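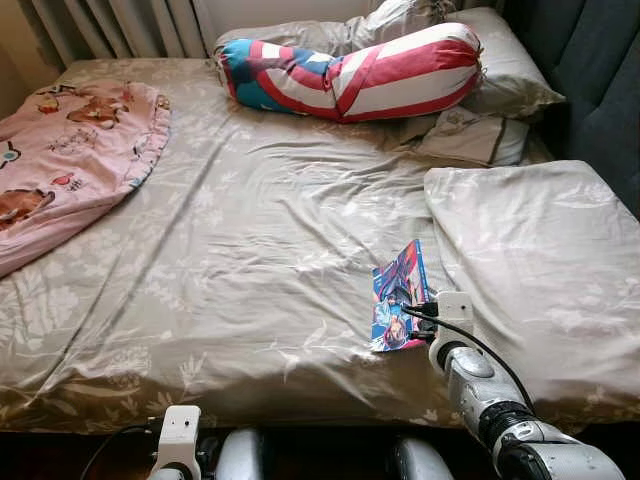 Floral fitted sheet with a child's quilt.

Care of Cushions, Mats and Eye Pillows Used in Home Practice

The Urard Center for Restorative Practice receives many requests for guidance on the upkeep of equipment used at home for meditation, gentle yoga and breathing exercises. The following recommendations are drawn from the Center's own housekeeping manual and apply to most items purchased from our shop or from other suppliers.
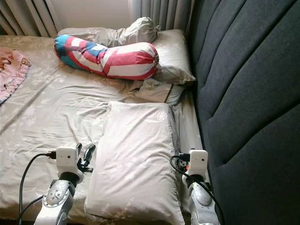

By Godfrey Kimaro, Equipment and Facilities
Updated May 16, 2022

Meditation cushions

Cushions filled with buckwheat hulls should never be placed in a washing machine. Open the inner lining over a large bowl or a clean pillowcase, empty the hulls completely, and wash the cover and lining separately in cool water. The hulls may be spread on a baking sheet and left in a dry room overnight. Any that have gone flat or powdery should be sifted out with a kitchen colander.

Refill in stages. A cushion that felt right when new will usually need topping up after a year of regular use, and 500 grams of fresh hulls is sufficient for the standard round model. Tie the lining before closing the cover. Zippers alone will not hold the fill -- members who have vacuumed a meditation room will need no further explanation.

Kapok cushions are treated differently. Do not empty them. Air them out of direct sunlight, turn them often, and knead the fill by hand when lumps form. The cover may be washed; the fill may not.

Mats

Wipe mats after each session with a cloth dampened in plain water. For a more thorough cleaning, add a few drops of mild dish soap to a basin of lukewarm water, work from one end to the other, and wipe a second time with clear water. Natural rubber should be kept away from vinegar, essential oils and strong sunlight. Hang the mat over a shower rail or the back of two chairs and do not roll it until both sides are dry.

Store mats rolled with the practice side facing out. Mats stored the other way tend to curl at the ends. Straps should be loose enough that a hand passes easily beneath them.
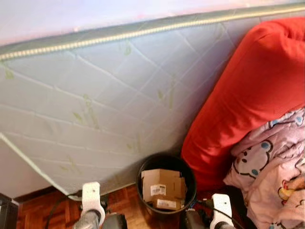
Photo: Wirken

Eye pillows

Most eye pillows contain flaxseed, with or without lavender. If the pillow has a removable cover, wash only the cover. If it does not, spot-clean the fabric with a barely damp cloth and dry it flat. Flaxseed that smells stale should be discarded and replaced. Those who sew their own pillows are advised to make an inner bag with a narrow opening at one end, closed by hand stitching, so that the seed can be changed without taking the whole pillow apart.

Scented and unscented pillows should be stored in separate containers. Persons who share equipment within a household should each have a cover of their own.

Blankets and bolsters

Wool blankets need washing less often than is commonly supposed. Shake them outdoors, brush them, and fold them along a different line each time. Bolster covers may be laundered monthly; the inner bolster should be stood on end in an airy place for an afternoon in September, before the heating season begins. 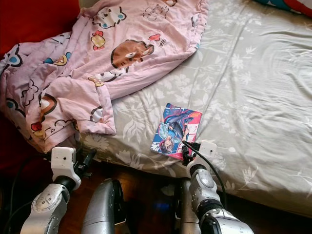 Pink blanket on a printed fitted sheet.

Replacement covers for the Tanui bolster are ordered under item 271, and spare linings for the round cushion under item 215. Allow 4 weeks for delivery. Covers returned for exchange must be unwashed and in their original wrapping.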